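Chapter 3
Grasping and Placing: The Table-Setting Project

Chapter Objectives
After completing this chapter, students should be able to
define grasp, approach, and release as separate stages of a task;
select a finger position suited to a flat or curved object;
record the results of repeated trials in a form that another team can use;
revise a program on the basis of recorded results.

Key Terms
approach path, contact point, end effector, grasp, release height, trial log, workspace

Introduction
In Chapter 2, each team wrote a program that moved the arm between fixed points in the workspace. No object was handled. The present chapter adds the object, and with it a new set of problems. A plate is thin and smooth, and its rim stands only a little above the table. A mug is tall and has a handle on one side. A program that works well for one of these may fail with the other.

The chapter follows the Table-Setting Project, first offered in June as a summer course at the Drirnance Technical School under the direction of Elsie Baxter. Two student teams, Welo and Antal, were given the same task: to lift a plate, carry it to a marked position, and set it down without tipping it. Each team was required to complete 30 trials before changing any part of its program. The teams worked separately and exchanged trial logs at the end of the course. Across all stages of the project, the two teams recorded 866 trials — a body of results on which the exercises in this chapter are based.

3.1 The Plate as a Test Object
A gripper meets a plate in one of two ways. It may close on the rim from the side, or it may press on the upper face with one finger while another reaches under the edge. Team Welo began with the first method. Team Antal chose the second and kept it throughout the course, although its early logs show many dropped plates.

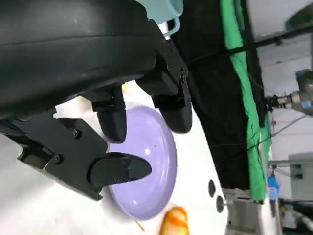
Figure 3.1 Black gripper fingers at a lavender plate, with one finger across the left side of its face.

Before writing any code, students should sketch the plate from the side and mark each intended contact point. The sketch should also show the approach path of every finger, including those that will not touch the plate. Fingers that have no part in the grasp can still strike a nearby object, and a mug or a piece of toy food left close to the rim must be entered on the sketch as well.

Sketches are to be kept with the trial log and handed in with the first set of 30 results. The form of the log is described in Section 3.2.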